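Two Months of Living Together (and I Love It!)

Posted in September by Retno

So Rizal and I have officially shared an address for two months, and I'm still giddy about it! We did long distance for ages, me in Stullwood and him in Jakcombe, 100 miles of highway every other Friday night, and I was sure the boring stuff would get us. Dishes. Alarm clocks. His 8 pillows (yes, 8, and he uses all of them).

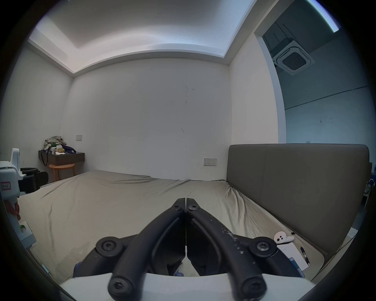
But the boring stuff is my favorite part! We grocery shop together and argue over cereal, and on the way home he sings the wrong words to everything. My friend Zahira warned me we'd run out of things to talk about. Nope, last night we were up until 1 a.m. debating whether a duck could love a goose.

We do fight, mostly about the thermostat. Our one rule so far is no fighting hungry, so toast comes first.

Tell me your move-in stories in the comments, I want all of them!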